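Snack Shelf FAQ: Individually Wrapped Snacks at Home

How should I store small wrapped snacks?

Keep them sealed, cool and out of direct sun. A kitchen cabinet away from the stove works well. At Skaltus we sell a shallow bin called the Odora, but any open box will do.

How long do they keep?

Go by the date on each packet. If you throw away the outer carton, write the earliest date on a piece of tape and stick it to the bin. Crackers and small breads usually go stale before candy does.

Can everything go in one pile?

For a day or two, yes. After that the soft items get crushed. Put breads and cakes on top, or give them a bin of their own.

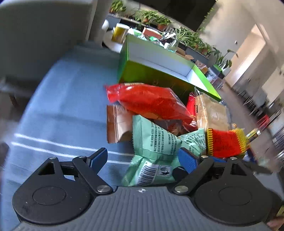
By Géza Bakos
Updated Aug 4, 2024

A mixed heap with green packets, a long red bag and a bread-like item in clear plastic is a fair example of what needs sorting. Start with the clear bags, as soft food goes on top. Flat packets can stand on edge like file cards, with the printed side facing you. Long bags go along the back.

What if I can't read the label?

Many imported snacks carry their details in Chinese or another language. Try a phone translation app on the ingredients. If anyone in the house has an allergy and you still aren't sure, don't serve it.

What about a packet with a torn wrapper?

Check whether the tear goes through to the food. If only an outer paper layer is torn, the inside may still be sealed. If the food is exposed, throw it out.

Should batteries and other small things be kept in the snack bin?

No. Keep batteries in a separate drawer, out of reach of children -- some are close in size to a wrapped candy.

How much does the Odora bin hold?

About 46 small packets, fewer if they are puffed with air. The empty bin weighs 700 grams.

Who do I contact about a cracked bin?

Write to Adebayo Etim at our Barta store and include your order number. Bins bought before March are covered too.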